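How to oil a wooden floor without falling for the extras

Every floor oil maker wants to sell you a system. Cleaner, primer, oil, hardener, soap, refresher. I have oiled plank floors in three houses and I still don't believe in most of it. You need a sander, a vacuum, one can of decent oil and a pile of cotton rags.

Start with the sanding. Rental shops will push the coarsest paper they have, which chews up a floor that only wanted a light pass. Try 80 grit first and see how far it gets you. If the old finish comes off, finish with something finer along the grain and stop. The leaflet in the Clekley starter kit tells you to go all the way to 200 and beyond. I did that once in a hallway. The boards were so closed up that the oil sat on top and stayed tacky until Friday.

Vacuum twice, slowly, with the brush head. Skip the tack cloths. Some of them leave a waxy film, and you can feel it with a bare hand.

Now the oil. Stir it for longer than seems sensible, then pour a small puddle and work it out along two or three boards at a time. Keep a wet edge. Wait as long as the can says, and wipe off everything that hasn't soaked in. Rakex calls its product "one coat." Mine took 2, and the patch by the window could have used another.

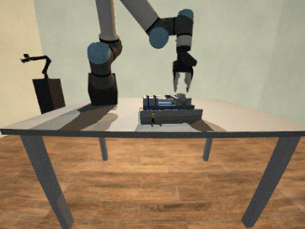
Vivek Malhotra wrote in to say that I'm too hard on the one-coat oils. He used Bansal on old pine, got an even color in a single go, and thinks people who need a second coat are wiping too early. He also says a white nylon pad on a pole beats rags, and saves your knees.

Maybe. Pine drinks differently from oak, and I'd like to hear about that floor again after a winter of boots. I'll give him the pad.

Lay used rags flat outdoors to dry, or drown them in a bucket of water. Oily rags in a heap can catch fire by themselves. Of all the warnings on the can, take that one at its word.

Stay off the floor overnight, go in socks for a few days, and leave the rugs rolled up longer than you'd like. As for aftercare, Horelus sells a maintenance soap that costs over 428 a drum in the trade size. I've used it next to a cheap plain floor soap in the same room and couldn't tell which half was which. Use very little of either, and wring the mop out hard.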